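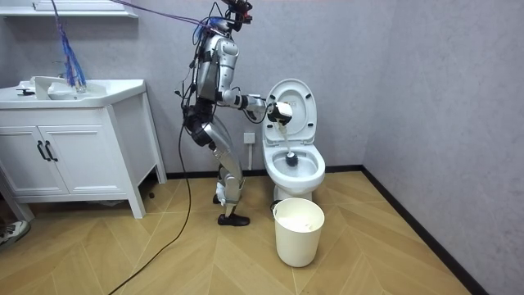 Toilet brush task, humanoid platform, Trilletwood household test rooms.

Call for participants: rating and comparison study on household chores, humans and machines

Trilletwood is recruiting adults for a paid study on routine cleaning and tidying. The study asks a narrow question: at what level of quality, and with how much human help, can a general-purpose humanoid robot complete chores that most people do at home without thinking about them. We need people to do the same chores under the same conditions, and people to judge the results without knowing who or what produced them.

Posted 6 Jun 2025. Applications are reviewed as they arrive. Sessions run through October.

Background

Published demonstrations of household robots tend to show one successful run. A single run says little about how often the task fails, how long it takes, or whether the result would satisfy the person who has to use the room afterward. The Carora protocol, which this study follows, scores each chore on completion, time, number of human interventions and residual dirt. The task list has 241 entries, split between the home and the shop floor. The bathroom section is the one we are staffing now.

Bathroom chores were chosen early for practical reasons. The space is tight, the surfaces are glossy and hard for depth sensors to read, and a toilet bowl is a curved target that has to be reached from above with a long tool. The tool itself is a problem. A brush handle rotates in the grip when the bristles meet resistance, and a controller that holds position well in free air may lose track of the brush head once it is under the rim.

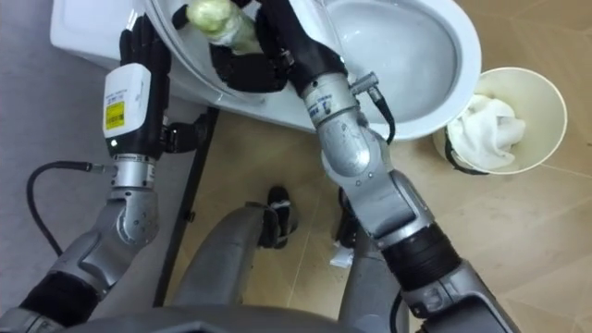

Reach and balance interact here more than they do at a kitchen counter. Leaning over a bowl moves the body's weight forward while the arm is extended, and pushing down on a brush adds a reaction force in the opposite direction. A person corrects for this without noticing. For a machine the correction has to be planned or learned, and the margin is small. Current scores on the bathroom section vary widely between tasks, and we do not publish a combined figure – averaging a wiped counter with a scrubbed bowl hides the part we want to measure.

What participants do

There are 2 roles. You may apply for either, but the same person cannot hold both, as raters must not know the rooms.

Role A, Performer. You carry out assigned chores in a test room at your normal pace, using the tools provided. Tasks include brushing a toilet bowl, returning the brush to its holder, emptying a wastebasket, wiping a sink and restocking paper. You wear a light head-mounted camera and a glove with position markers. You work alone in the room. No robot is powered on while a Performer is inside.

Role B, Rater. You inspect surfaces after a chore has been completed and fill in a scoring sheet. You are not told whether a person or a machine did the work. Raters also watch short recordings on a separate day and mark the point at which they would have stepped in to help.

Participants in an earlier round disagreed on how strict a Rater should be. Perrin wrote on the feedback form:

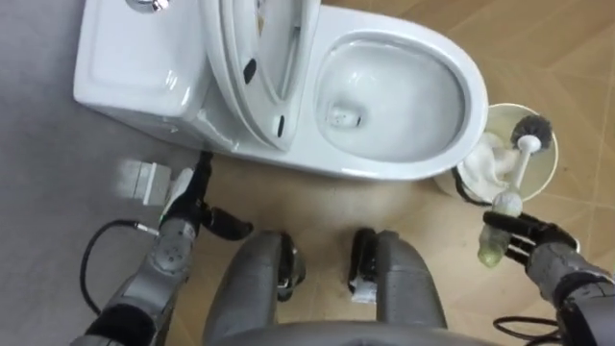
I marked down every run where the brush went back dripping, and I would do it again. If I have to mop up after the helper, the chore isn't done yet. The sheet should say so.

The sheet now has a separate line for water on the floor. A chore can be scored complete and still lose points there.

Requirements

Age 18 or over.
Able to bend, kneel and stand for short periods (Role A).
Normal or corrected vision (both roles).
No known allergy to common household cleaning products.
No current employment in robotics or with a cleaning equipment supplier.
Professional cleaning experience is welcome for Role A but not required. Please state it on the form, as experienced and inexperienced Performers are analyzed separately.

Time and payment

Each participant attends 14 sessions. A session lasts almost two hours including breaks. Payment is made per completed session, at the rate given in the consent form, and you keep what you have earned if you withdraw. Travel by public transit is reimbursed on presentation of a receipt.

Data

Camera and glove recordings are stored under a participant number. Faces and voices are removed before any recording is shared with the Teko analysis group, which handles motion comparison. Recordings may be used to train control software only if you tick the separate box for this. Leaving it blank does not affect your place or your payment.

How to apply

Complete the online form and select Role A or Role B. Indicate which weeks you cannot attend. You will receive a short screening questionnaire, followed by the consent form and a proposed schedule. Applicants who are not placed in the bathroom section may be offered a place in the shop-floor section, which covers shelf restocking, floor sweeping and cart returns.

Questions about access to the building or the test rooms can be entered in the last field of the form.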